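Preserved lemons, the fast-ish way. Been asked for this so many times that I'm typing it up while the kettle boils. One jar, lemons, salt, patience. That's the whole thing.

My method is mostly Melahat Öztürkmen's, from the Monday cooking group, with a change or two from me where I'm lazy. She cuts hers whole with a cross down the middle. I cut spears. Spears are easier to get out of the jar with a fork and they're ready sooner.

## What you need

- 533 g lemons (that's what my bag came to, last batch, and it filled the jar right to the neck – a bit over or under is fine)
- 40 g coarse salt, plus a spoonful for the bottom of the jar
- juice of 2 extra lemons, maybe more
- a bay leaf if you have one
- a clean glass jar with a lid that doesn't leak. I use the tall Prenano one
- sharp knife, cutting board, kitchen scale

No iodized salt. It can taste a little off after a few weeks. I buy the gray bag from Zasley, plain sea salt, nothing in it.

Unwaxed lemons if you can get them. You're eating the peel – the peel is the point. If all you can find is waxed, pour very hot water over them in a colander, scrub with a brush, dry them well.

## Picking the lemons

Thin skin, heavy for the size. Thick knobby ones are mostly pith and the pith stays bitter for a long time. Scratch the skin with a nail at the store, it should smell right away. Soft spots, leave it there. A brown stem end is ok.
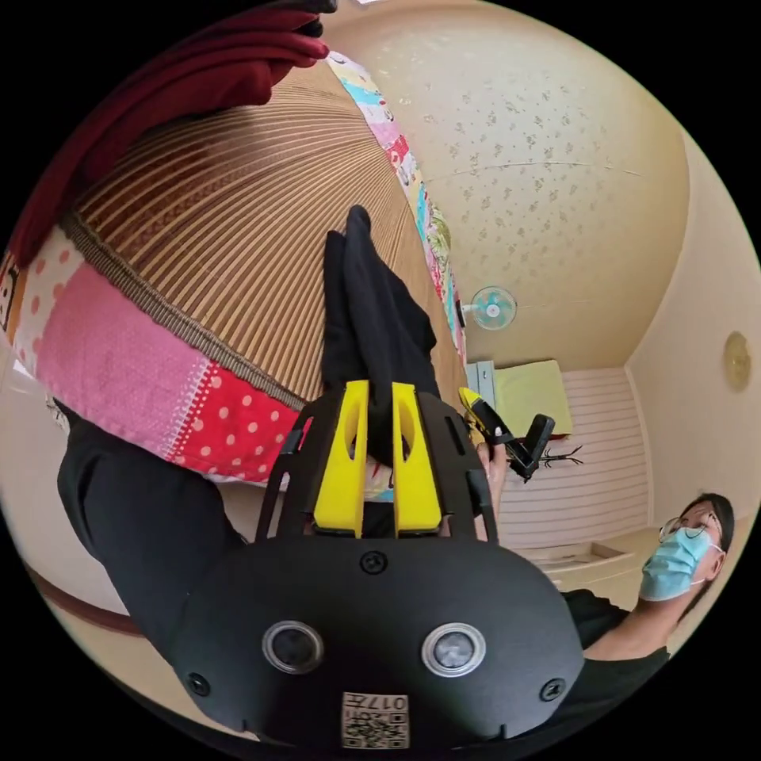
Color matters less than people think, but greenish lemons are usually sharper and take longer to soften, so I go for fully yellow. Meyers are more orange and much sweeter, a different result, still good. For regular lemons I want a flat bright yellow, and for packing I want long pieces, upright, side by side, a narrow gap between them so the brine can get in. Do your spears like that and you won't have dry patches.

## Cutting and salting

1. Boil the jar and lid for a few minutes, or run them through the dishwasher hot. Let them dry upside down on a clean towel.
2. Wash the lemons, even unwaxed. Dry.
3. Trim both ends. Just the nub, don't go into the flesh.
4. Cut lengthwise in quarters. Big lemons in sixths. Pick out the seeds you can see, ignore the rest.
5. Everything in a bowl, salt on top, mix with your hands. Check your fingers for paper cuts before you do this. Really.
6. Leave the bowl covered on the counter for 24 hours. Stir when you walk past.

By the next day there's a puddle of cloudy juice in the bottom and the peel has gone a bit bendy. Good. Keep every drop of the juice.

Skipping the overnight rest works, but you'll need a lot more extra juice to cover everything and there'll be more undisolved salt sitting at the bottom. I've done it when I was leaving town. Wouldn't plan on it.

## Packing the jar

Spoonful of salt in the bottom. Spears in, standing up, peel against the glass for the first ring and then fill the middle. Push down with a wooden spoon as you go – harder than feels polite. Bay leaf slid down the side.

Pour over the bowl juice. Top up with the fresh juice until everything is under. If one piece keeps popping up, wedge a leftover lemon end across the top to hold it down.

Little bit of room at the top, then the lid. Write the month on some tape. Mine says February and I still had to think about which batch it was.

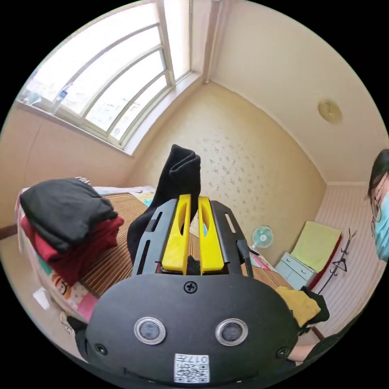

## Waiting

Cool dark cupboard. First week, open it once a day to let any gas out, push the lemons down, close, turn the jar over and back. Put a plate under, some lids weep.

After that leave it alone. Spears are usable at three weeks, better at five. You're looking for peel that's soft all the way through and a liquid that's gone thicker, almost syrupy. Then into the fridge and they keep for months. Always a clean fork, never fingers.

## If something looks wrong

**White bits on the peel.** Often just salt coming back out. Flat, gritty, dissolves if you swish it. Fine.

**Fuzzy anything.** Green, black, pink, whatever. Throw out the lot and start over. Don't scoop and hope.

**Lemons poking out of the brine.** More juice. Bottled is ok for a top-up, I've done it.

**Way too salty.** They're supposed to be salty! Rinse a piece under the tap before using, and don't salt the dish untill you've tasted it.

**Still bitter at three weeks.** Thick pith. Give it two more weeks, or scrape the white part off with a spoon and use only the yellow.

## Using them

Rinse, pull off the flesh, chop the peel small. Goes in:

- couscous or rice, right at the end
- roast chicken, under the skin with butter
- tuna salad instead of pickles
- mashed chickpeas on toast
- green beans with a lot of garlic

The flesh isn't trash. Blend it with oil for a dressing, go easy. Same with the brine, a teaspoon in a soup that tastes flat.

Macarena Durán puts the chopped peel in her potato salad with capers and I've stopped making it any other way. Half a spear is plenty for a family sized bowl.

Next batch I want to try a cinnamon stick and a dried chili in the jar. Will add a note under here when it's been opened.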